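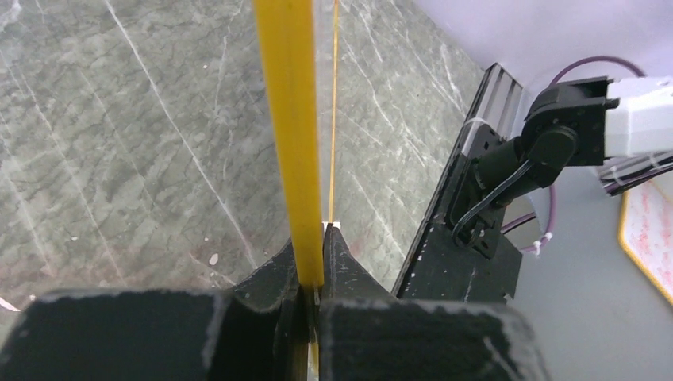
Reading time: 2 minutes

Whiteboard care, learnt at the Borkum open day

In September I went with Colette Lebrun to the open day at the Borkum workshop, where two robot arms work with a small whiteboard. I wanted to see the machines, but I came home with a page of notes for my own kitchen board. The visit was in groups of 14 and our guide was Tomoyo Shimada, who has patience for every question.

1. Look after the grip
The black fingers on these arms are scuffed along the top, and still they hold a thin yellow rod between them. Tomoyo told us that she wipes the fingers in the morning with a cloth and a little alcohol. I do the same now with my kitchen tongs (warm water and soap for those).

2. Fold a small cloth for small marks
A full-size cloth is too much for one wrong letter. Fold it twice, pinch it near the edge and rub with short strokes. For old red ink I put one drop of washing-up liquid, then clean water, then a dry cloth.
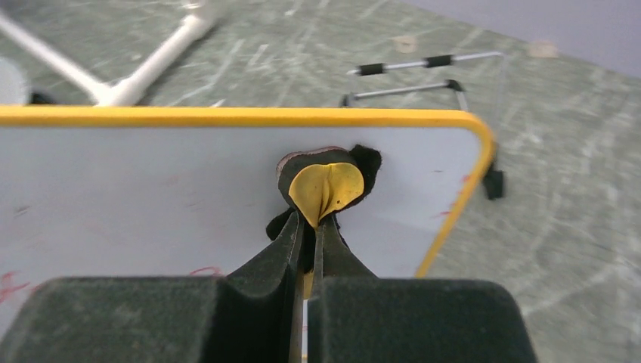 Can I use kitchen paper on a whiteboard?
For one time it does no harm, but it leaves fluff and with the years it makes the surface dull. A microfibre cloth is better.

3. Keep the board from sliding
At home I put two strips of rubber shelf liner under mine — cut them a bit shorter than the board.
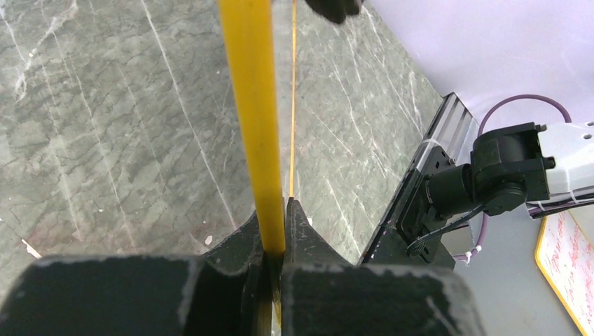

Yellow rod in the gripper, over the grey marble pattern.

4. Store the pens flat
If they stand with the cap up, the ink goes down and the tip writes pale. My pens are now in the cutlery drawer, in a flat box from Himel. Close each cap until you hear the click.

5. One hand for the eraser, one for the pen
Colette liked this one the most. With the eraser on one side and the pen on the other, you do not cross your arms over what you have written.

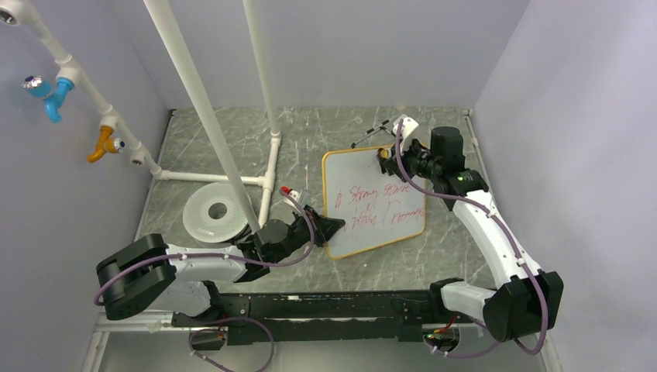 6. Wash the eraser too
Tap it outside first, then brush the felt with an old toothbrush. Let it dry for the whole night before you use it again.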